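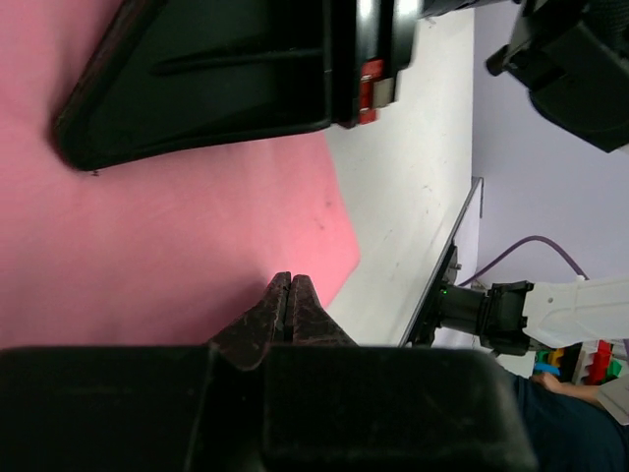

Cloth, table, two arms and a hand at the far side. The blocks are not in the budget.

The quote for the arm was one page long and a pleasure to read. The quote for everything the arm would need came to 12 pages, arrived a week later, and was written in a smaller font.

Anyone shopping for a robot this spring will know the feeling. At Ploltley, a textile care firm that has been folding other people's shirts by hand for as long as it has had shirts to fold, the idea was to buy two arms, put them at a table and see whether they could learn to handle cotton. The owners set aside money in March for what the first draft of the budget called, in full, "robots." There was one line. It had a number next to it. Everyone liked that draft.

The second draft had a line for mounting plates. The third had mounting plates, cables, spare cables and a table that wouldn't wobble, the old one having been perfectly steady for people. By the fourth draft somebody had typed "misc." and given it more money than the table, and that was when the accountant asked to sit in.

I have some sympathy for the accountant. Robot arms are sold the way kitchens are sold, with the handsome part up front and the hinges in an appendix. Stokimus, which supplies arms to small shops, will quote you a price per arm that looks almost reasonable. The gripper is extra. The fingers on the gripper are a consumable, a word that ought to make any buyer sit up straight. Fingers rub against tabletops all day and it shows, and a sensible plan assumes you'll be replacing them long before you've finished paying for whatever they're attached to. 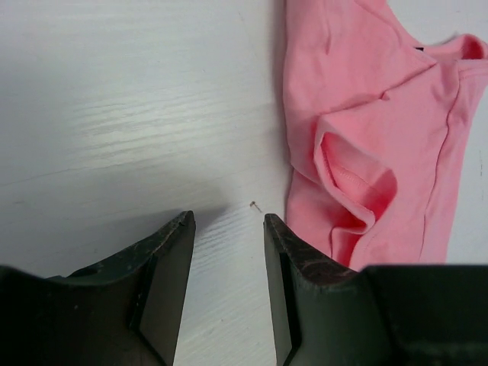 A pink T-shirt waits its turn. Note the wear on the fingertips.

Then there is the matter of what you point the thing at. Vendors like to demonstrate on blocks. Blocks have corners, they stay where you put them, and a block picked up on Monday is the same shape on Friday. A T-shirt makes no such promises. It lands with a sleeve tucked under itself and the collar facing the wall, and the next time it lands some other way. If your business is shirts, ask to see a shirt. Bring your own. Ploltley's buyers sat through two block demonstrations before it occurred to them to put one in a bag.

Hunel, the other bidder, took the shirt test in good humor and asked for a second afternoon. This was later itemized.

Here is what I'd tell anyone drafting a budget of this sort, having read more of them than is healthy. Price the fingers by the year. Get the cameras, the mounts and the cabling quoted together, or you'll discover that each supplier believed the other was bringing the brackets. Ask how long setup takes and who pays for the setting up, then ask who pays if it takes twice that. And put a person in the plan. Every proposal I've seen has a chart in which labor falls off a cliff at month three, and every table I've visited has had someone standing next to it.

Software deserves its own paragraph and usually its own fight. Qin, the package Ploltley settled on, is licensed per arm, so a two-armed table is two licenses even when both arms are working on the same sleeve. The first renewal notice was for $1,672, and it came addressed to "Robots."

Ask about training time, too. Someone has to lay the shirt down, watch what happens, and lay it down again, and those hours belong in the budget whether or not the proposal mentions them. Ploltley's went under "misc." in drafts four through six and got a line of their own in draft seven, at the accountant's insistence.

Draft seven is the one that was approved. It runs to three pages and includes spare fingers, a contingency and a modest sum for T-shirts. The firm will look at the figures again in the fall, when the arms come up for their first service. The price of the service is in the appendix.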